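Parnton Interfaith Calendar – Frequently Asked Questions

What is the calendar?
A free listing of religious holidays, open services and public talks in the Parnton area. It began as a photocopied sheet and now covers 34 congregations of various faiths.

Who runs it?
Siv Bakke edits the listings. Godelieve Mertens handles corrections and the printed edition.

Do you endorse the groups you list?
No. A listing means the group meets regularly and allows visitors. We don't rank beliefs or judge between them, and we don't print claims about other religions.

Why do some holidays show two dates?
Several traditions follow a lunar calendar, and local congregations may not agree on the start of the month. We print both dates and name the congregation that uses each one. Holidays that begin at sunset are listed under the evening they start.

Can I attend a service if I'm not a member?
Yes, if it is marked "open." Some places ask visitors to cover their heads or remove their shoes – check the notes under each listing.

How do I add an event?
Send the title, place, start time and a contact name by Monday for the following week. Descriptions can be up to 300 characters. We edit longer ones.

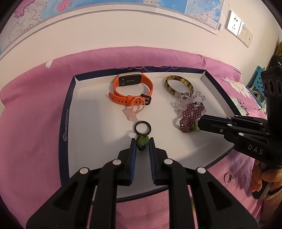

Events that charge admission are fine, but the price has to be in the description. Fundraisers for political candidates are not accepted, even when a congregation is hosting.

Can I get a printed copy?
We print 380 copies each May. Congregations can request 10 at no charge. Extra copies depend on what is left.

I found a mistake. What should I do?
Write to Godelieve with the page and the correct information. Online fixes usually go up the same week.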